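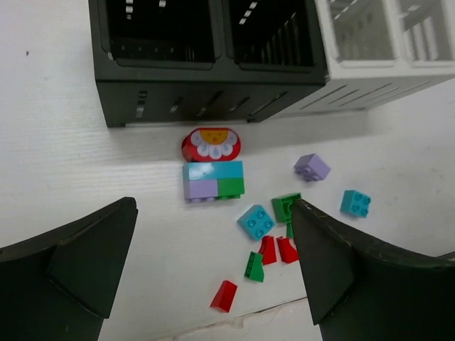
4. Preparing the Storage Area

Before the Kustell shelf unit is assembled, select a level section of floor against a solid wall. Clear the floor and wipe it down. Small items should be sorted before they are shelved; toy building bricks left scattered on a tabletop, for instance, are best placed in an open crate with divided compartments. Store heavy crates on the lowest shelf only.

4.1 Attaching the Wall Bracket

1. Mark the bracket position on the wall, 300 mm below the top of the side panel.
2. Check the wall for cables and pipes.
3. Drill the holes and insert the plugs supplied in bag 4.
4. Fasten the bracket by hand. Do not use a power driver for the final turns.

CAUTION: An unsecured unit can tip forward. Do not load any shelf until the bracket has been fastened to the wall.

4.2 Fitting the Shelves

1. Insert the shelf pins at the same height on both sides.
2. Lower each shelf onto its pins, back edge first.
3. Press down at each corner. The shelf should not rock.

Note: Shelves may be moved later, but the middle shelf must stay in place – it keeps the side panels square.

4.3 Labeling and Loading

Assign one kind of item to each compartment and attach a label to the front of the crate. Households with young children may prefer to use a sample piece in place of a written label.
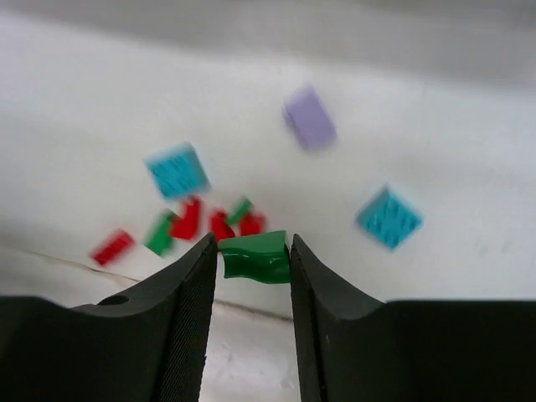 Figure 4-2. Single block, dark green.

Load the unit from the bottom up. The distance between shelves must be at least 200 mm so that crates can be removed without tilting.

Replacement pins and brackets may be ordered from the Pivuncombe service desk under part number 2459.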